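**Kerklow hand-held gripper, parts kit**
Sold by Ojala Workshop Supply. Ships in 2 boxes.

The Kerklow is a two-finger parallel gripper on a handle, meant to be put together at a home bench or in a shared shop. You hold it and work it with a trigger. The same head can be moved to a small arm later on with the Breker adapter plate, sold separately.

The kit comes unassembled. Everything that needs a machine shop has been done already, so the remaining work is screws, one belt and some wiring. Most builders should set aside a full evening for the mechanical part and a second, shorter one for the electronics.

## What comes in the kit

- Handle, left and right halves
- Trigger with return spring
- Finger carriage and rail
- Fingers, one pair, black, hard
- Drive belt, cut to length
- Servo and horn
- Control board with USB cable
- Camera bracket (camera not included)
- Bag of M3 screws, washers and lock nuts
- Hex key

You will also need a small Phillips screwdriver, side cutters, medium thread locker and a 5 V supply. A second hex key with a ball end helps with the rear carriage screws, which sit at a bad angle.

## Specifications

| | |
|---|---|
| Weight, assembled | 694 g |
| Opening, finger to finger | 65 mm |
| Maximum grip force | 25 N |
| Supply | 5 V, center positive |
| Control | USB serial or trigger |
| Finger mounting | M3 |

The weight is without a camera or cable. Grip force is measured at the middle of the finger face. It drops toward the tip, so plan for less if you intend to pick things up by the last bit of the finger.

## Assembly notes

The printed sheet in the box covers each step in order. The points below are the ones that cause the most mail.

Fit the rail before the belt. The belt will go on first without complaint, but the rail screws can't be reached once it is in place and it all has to come off again.

Leave the carriage screws a half turn loose until both fingers are on. Slide the fingers all the way open and all the way closed by hand, then tighten. If the carriage binds at one end, loosen the rail on that side and repeat. Do not oil the rail. It is a dry bearing and oil collects dust.

Put the servo at its center position before you press the horn on. The control board does this by itself for a few seconds after power-up. If the horn goes on one tooth off, the fingers will either stop short of closing or push against each other and heat the servo.
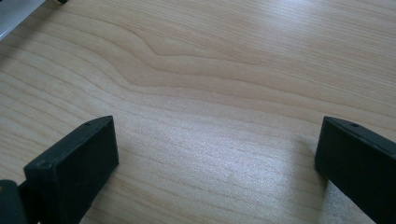

Check the travel at a table before mounting a camera. Open the gripper fully, lower it toward the tabletop, and look at the two tips. They should reach the surface together. If one touches first, the carriage is tilted and the two front screws need to be evened out. A hard, flat top is best for this. A cutting mat gives a little and hides small errors.

Finished tabletops reflect shop lights, and a bright patch on the work surface can confuse a camera that is tracking small parts. Turn off the light directly over the bench or lay down a sheet of plain paper while you calibrate. Fixed exposure works better than automatic.

## Fingers

The stock fingers are black with flat inner faces. They suit boxes, blocks, small bottles and tool handles. They are poor at thin sheet and at anything round and slick.

Scuffs along the top edges don't change the grip and are no reason to replace a finger. Replace it if the inner face has gone uneven or if a mounting hole has stretched. Always replace fingers as a pair.

Velletti soft pads stick to the stock fingers and add grip on smooth parts. They take up a little of the opening. Wipe the finger faces with alcohol first and leave the pads clamped overnight.

If you print your own fingers, the drawing is included with the download files. Keep the inner faces flat and print them lying on their backs. PLA is fine for light work, but it creeps if the gripper is left closed on something.

## Control board

The board shows up as a serial port and takes plain text commands for position, speed and force limit. No driver is needed on Linux. The trigger overrides the port whenever it is pressed, and the last commanded position comes back when it is released. Keep this in mind if a script is running while you hold the handle.

Start with the force limit low. Raise it only as far as the part needs.

## Spare parts

Belts, finger pairs, trigger springs and servos are kept in stock. Handle halves are made in batches and may take until October. Orders placed before noon on Tuesday go out the same week.

Boards damaged by reversed supply leads are not covered under the warranty. Check the plug with a meter before you connect it.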